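Small loose items – rubber bands, sachets, clips, ties – are awkward to store for the same reason: they take the shape of whatever they are put in, and they migrate. The notes below cover sorting them into open baskets on a bench or kitchen worktop. They apply equally to a utility drawer once it has been emptied.

## Choice of basket

Use rectangular baskets with slotted or perforated sides. Solid tubs hold dust and crumbs in the corners, and the contents cannot be checked from the side.

- Depth: shallow enough that the bottom layer can be reached with two fingers.
- Opening: wide enough to take a whole hand. Narrow pots are slower to fill and are usually tipped out to find one item.
- Slots: narrower than the thinnest item. A thin band will work its way through a wide slot and hang there.
- Colour: one colour per category, and keep to it. A green band in a green basket is hard to see, so check the bottom of that one by hand before calling it empty.

Plastic can be washed in warm water with a little washing-up liquid. Dry it fully before rubber goes back in.

## Clearing the surface

Empty everything on to a plain, level surface with good light. A butcher-block top is suitable, although pale bands can be missed against the lighter strips. Put the baskets at the edges and the loose items in the middle, so that nothing has to be lifted over a full basket.

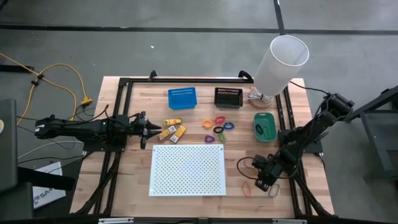
Separate by type first and by colour second. Packages come out before bands, as they are larger and hide whatever is underneath. Bands should be pulled apart singly. Where two are linked, hold one flat with a fingertip and draw the other out sideways; lifting both tightens the loop.

Discard any band that shows:

- fine cracks when stretched to double its length
- a tacky or shiny surface
- a flat spot that does not recover after a minute
- chalky residue on the fingers

Perished rubber marks painted shelves and sticks to paper, so a doubtful band should go as well. Ebony Stubbs, who kept the stationery stores at Doherty, worked to a limit of 599 bands per shelf basket. The figure came from the basket size and has no wider use, but having a limit does: once the basket is full, new stock stays in its bag.

## Order of filling

1. Place the packages in the first basket. Stand them on edge if the depth allows, with the printed side towards the front.
2. Place the bands in the second basket, spread loosely across the bottom. Do not press them down.
3. Keep a third basket for items that fit neither group. It should be emptied every Wednesday, or on whichever day the bins go out.
4. Go over the surface once more with the flat of the hand. Single bands lie close to the wood and are easily passed over by eye.

Baskets in regular use belong side by side along the far edge, leaving the near part of the surface free for work. A gap of 5 cm between them is sufficient for the fingers.

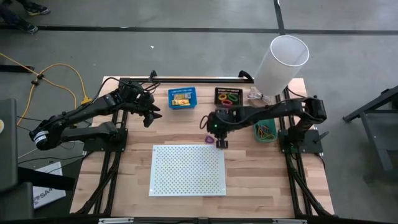 *Packages in the blue basket, bands in the black one; a purple piece is still on the wood.*

## Storage conditions

Rubber lasts longest in a cool, dark cupboard. Avoid the shelf above a cooker, any window sill and the top of a boiler. Keep bands away from oil, including the film that collects near a hob. A light dusting of talc prevents sticking over a long summer – May is a convenient time to do it – and it wipes off with a dry cloth.

Packages with food in them need a separate check. Read the dates while the basket is being filled, put the earliest at the front, and keep them apart from anything scented. Sachets of washing powder will taint tea through two layers of paper.

## Labels

A luggage label tied through a slot is adequate. Adhesive labels lift from perforated plastic within a few weeks. Write the category only; quantities go out of date. If baskets are stacked, tie the label at the short end, where it can be read without moving the stack.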